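Getting blu-tack and tape marks off walls — quick notes

Posted in a rush, kettle's on. Same questions every February so here goes.

Greasy blu-tack spots: roll a fresh warm lump over the mark first. Then a dab of washing up liquid on a damp cloth. Pat, don't scrub. Matt paint goes shiny if you rub it, ask me how I know.

Old sellotape: hairdryer, low heat, 30 seconds. Peel slowly, back on itself. Sticky bit left behind? Cooking oil on kitchen roll, leave 2 minutes, wipe, then soapy water or you'll have an oil mark insted.

Wallpaper — test behind the sofa first. The Georgiou putty pads are fine on gloss, useless on anything textured. Got mine at the market in Flaltcombe.

Pencil: plain white bread, balled up. Works on most emulsions.

Paper you want to put up and take down again is best kept off the wall alltogether. Get a backing board and fix the sheet to that. A big white sheet on a white panel looks tidy enough, and any tape marks end up on the panel and not your paint. Swap the sheet when it gets grubby.
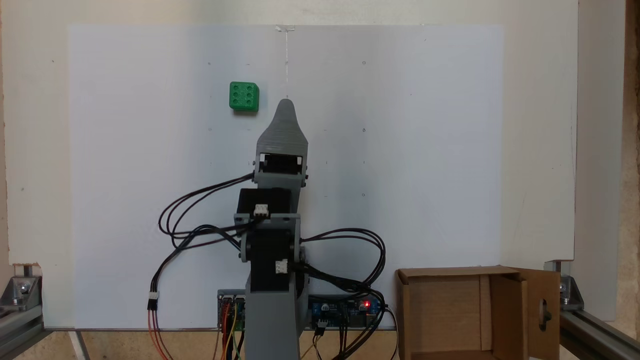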